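Tultdale Lakeside Cabins, two nights, family of four

Quick one because we're home, the washing's on and I go back to work tomorrow.

Booked through Brideseo, paid up front, no dramas. Confirmation came through with the wrong kids' ages on it but Sofia Politis at the front desk fixed that before we'd even got the bags out of the car. Lovely woman. Gave the kids a map and a texta each and that was them sorted for the arvo.

Cabin was a two-bedroom, lake side. Ask for lake side. The road side ones cop the noise from the boat ramp and the trailers start early. Ours had a deck with a decent barbecue, four chairs that matched, and a fridge big enough for actual groceries. Beds firm. My husband loved his, I didn't, so take that how you like. Pillows too flat, bring your own.

Kitchen fine. Sharp knives for once! No colander though, and only the one tea towel. Drained the pasta with a saucepan lid like it was 1998.

Bathroom small but the water pressure was excelent and it stayed hot through four showers. Fan is loud. Light comes on with the fan. If you've got a light sleeper next to the bathroom wall, you've been warned.

The pool. Heated, fenced, open till 8 pm, and quieter than I thought it'd be for September. Shallow end is properly shallow. Towels are at the desk, you sign them out, they're a bit scratchy but big. Kids would've stayed in there the whole time if we'd let them. The water slide was closed both days, sign just said maintenance. Would've been nice to know before we talked it up for three hours in the car.

Food. There's one place on site, Bravo, does breakfast and dinner. Breakfast good, dinner so-so. Eggs cooked properly, coffee strong, pancakes the size of the plate. Dinner took ages on the Sunday and my fish was dry. Yasmine Gaber was running the floor more or less alone and was so nice about it I couldn't be cross. Took the kids' ice creams off the bill without us asking. Kids' menu is the usual, nuggets, spag bol, a burger. Book if you want a window table.
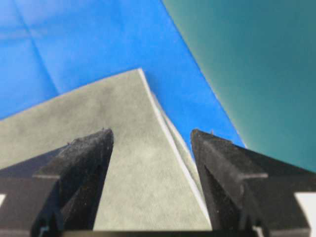

Wifi was the weak spot. Fine on the deck, hopeless in the back bedroom. Phone signal the same. Probably good for us but my eldest didn't see it that way.

Things to do: canoes are free for the first hour, bikes you pay for. We did the walk to the lookout, easy enough, a few steep bits near the top, wear real shoes. Tadeusz who does the morning bird walk is worth getting up for. Bring a jumper, it's cold by the water. My youngest now wants binoculars.

Cost us 300 a night, cleaning included. Bit steep outside school holidays I reckon, but we've paid more for worse. Checkout is 10 and they do mean 10. We asked for an extra half hour and got a polite no.

Would we go back? Yeah, for the pool and the breakfast. I'd do dinner on the deck both nights and check the slide is open first. Three nights would be better than two, we felt like we'd only just unpacked.

Four stars. Would of been four and a half with better pillows.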